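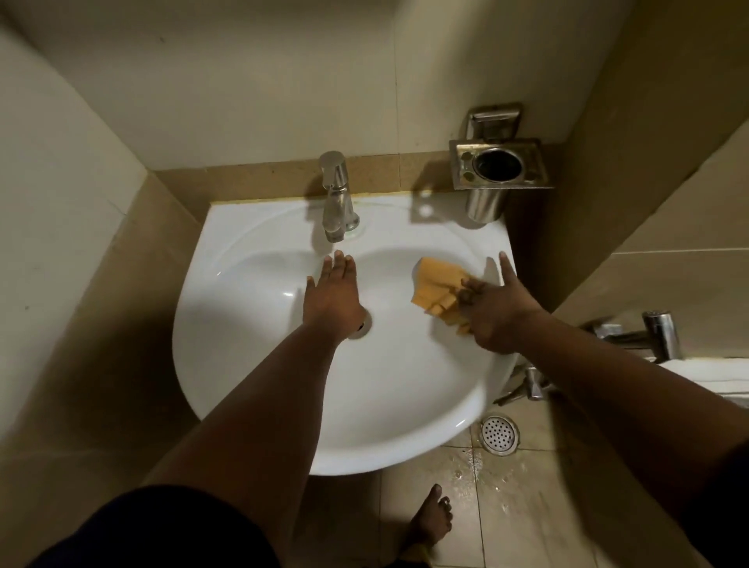 Hands in a white washbasin, chrome faucet at the back.

Articles > Reporting > Interviews

December, by the Kalgate reporting desk

When Constanza Espinoza took over reporting at Zúñiga, a wholesale parts distributor, she was handed a login, a spreadsheet and a promise. The promise came from the sales side of Wirby, the self-service reporting tool the company had just bought, and it said that the old report library could be converted automatically. The library held 305 saved reports.

"I asked what 'converted' meant," she says. "I got a slide with an arrow on it."

I have sat through a few of those slides myself, so I wanted to hear what came after the arrow. We spoke on the phone for most of a morning. She is polite about the product and less polite about the way it was sold, and I will say at the start that I came away agreeing with her on most points, though I don't think she is right about scheduling.

The converter, she explains, did run. It read each old procedure, matched the fields to the new data source and wrote out a file that Wirby could open. What it did with calculated fields was another matter. Any field that depended on the order of the sort came across as a plain column, with no warning in the log. A running total turned into the same number repeated down the page.

"The log said success. Every line, success. I opened the first freight report and the balance was the same in every row. So what was the log measuring? It was measuring whether a file got written."

I asked whether she had put that to the vendor. She had. The reply was that the conversion was a starting point, a phrase she says was missing from the proposal. Wirby did later send her a list of the functions the converter skips, and she found it useful. She would have liked it before the contract was signed.

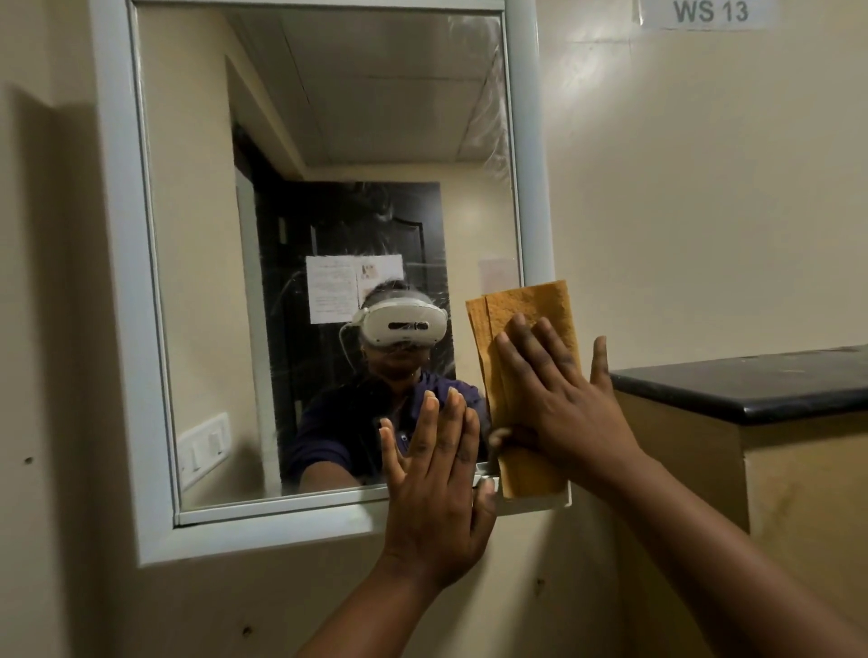 Her next move was to stop converting and look at who was opening the reports. The old server kept a run history, which she pulled into a table and sorted by last use. She left out anything started by the scheduler, on the theory that a report mailed to a folder every night has not been read by anyone.

Only 40 reports had been opened by a person in the past 12 months. The rest were copies with a different region code, tests, and things built for managers who had left.

"People told me they needed all of them," she says. "Then I'd ask what was in a particular one and they'd have to go look."

This is where we disagree. A mailed file leaves no trace in a run history when somebody opens it from the folder, and I have seen a month-end close depend on exactly that sort of file. Espinoza concedes the point, up to a point. She did lose one, a tax summary that the accounting office picked up from a shared drive, and she heard about it before lunch on the day it failed to show up. She rebuilt it that afternoon. To her mind one angry call is a fair price. I would have asked accounting first.

The rebuilding itself was done by hand, against the same month of data in both systems, with the totals compared to the cent. She used a small comparison script called Tosine, which an earlier contractor had left behind with no notes. It reads two exports and prints the rows that differ. She trusts it, she says, only because she fed it bad files on purpose and watched it complain. 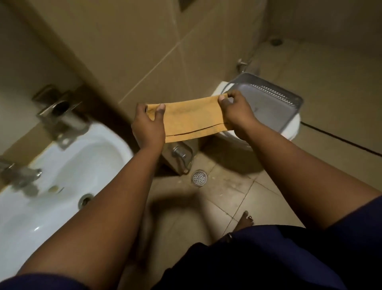

Page last changed: December

The comparison turned up nine reports where the new version was right and the old one was wrong. Most had a join that dropped customers with no ship-to address. Those figures had been going out for years.

"That was the awkward part. I'd been telling everyone the old system was our reference, and then I had to go upstairs and say the reference was off."

Does she think self-service has delivered? She takes her time with this one. A few people in purchasing build their own views now and she likes what they make. Most of the sales team still sends her an email that says "can you pull this." The license was priced on the idea that those emails would stop. She has kept a folder of them for the renewal meeting.

I asked what she would want in writing if she were buying again. A list of every function the converter can't handle, she says, and a trial run on her own ugliest report, chosen by her, with the output checked by her.

"If they'd rather use their sample data, fine, but then I'm looking at their report. I already know that one works."

The old server is still switched on. She had planned to retire it at the end of the quarter, but the warehouse has asked for more time with its pick lists, and she hasn't yet found out which of them it uses.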